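A **compact refrigerator** is a small refrigerator made for dorm rooms, offices, hotel rooms and other places where a full-size kitchen model will not fit. Most stand on the floor, under a counter or on a low cabinet.

## Cooling

Compressor models work the same way as larger refrigerators and hold a steady temperature in warm rooms. Thermoelectric models are quieter but weaker – they suit drinks better than meat or milk. Absorption models make almost no noise and are common in hotels.

## Use in rentals

In Fuvcombe, the Llewellyn residence halls allow one compact refrigerator per room. A survey of the halls in November covered 200 rooms, and 43 had no refrigerator at all.

## Interior and care

Shelves may be glass, wire or plastic, and many models include a small egg holder. Frost in manual-defrost units should be melted, never scraped with a knife.
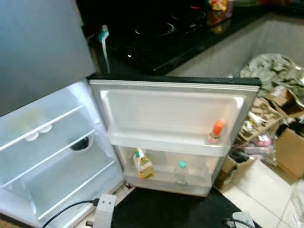 Tâm Thái argues that buyers worry too much about capacity and too little about noise, which matters more in a room where someone sleeps. Reviews of the Kenik line make a similar point about compressor hum at night.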